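Skondetti Recovery Blend, unflavored, 30 servings

I lift four times a week and row on the other days, and I went through a full tub of the Skondetti recovery powder over the fall. Before that I used the Tumine one for most of a year, so I'll compare the two where it makes sense.

Each scoop has 21 grams of protein and 20 grams of carbs. The tub says one scoop after training. On heavy leg days I took one and a half, which meant the tub ran out early.

Mixing is good. Cold water, ten or so shakes, and there are no lumps. Tumine always left a ring of paste in the bottom of my shaker. Milk makes it too thick for me.

Taste is bland with a slightly chalky finish. You get used to it. I tried it in oatmeal and it disappeared completely, so that's how I finished the last week of the tub.

As for results, I can't point to a number. My squat went up a little and my rowing times stayed flat. I was less sore the day after legs than I was in the summer, but I was also sleeping more by November. My stomach was fine the whole time. Tumine gave me gas.

The scoop is the worst part. It gets buried in the powder and the handle is too short to reach it without getting your hand dirty. The lid is stiff too, and mine cracked near the hinge in the second week.

Price is higher than Tumine by a few dollars. The gym shop in Limville carries both. I ordered mine from Barrera and it came in four days with the seal intact.

I'd buy it again on sale. If you want flavor, pick something else. Four out of five. 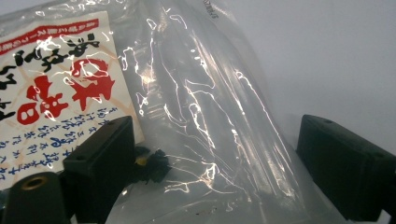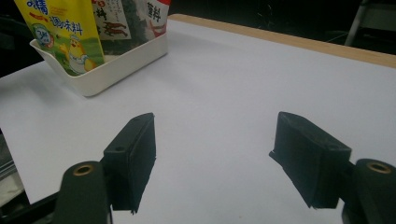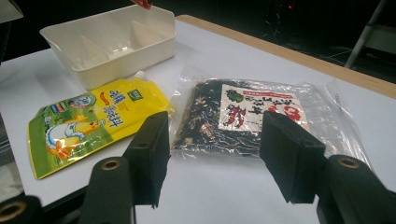 Posted by rowsandrows1282
Supplements and Recovery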